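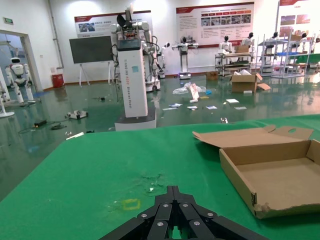
An open cardboard box on the green table, gripper at the bottom of the frame. Koivisto lab.

Stop counting demos. Please. 3,000 teleop runs of closing a lid and what did we teach it? Our own bad habits. Pauses. Wobbles. The little shove at the end.

Lâm Đỗ ran 40 by hand, slow, bored, careful. I'd take those over my 174 any day. Mine were rushed and it shows.

Lempi Laaksonen says more data washes it out. Maybe. I dont buy it. A sloppy teacher is a sloppy teacher, and four of us taking turns at the controls is worse. Pick one good operator, let them rest, throw out teh junk. Then train.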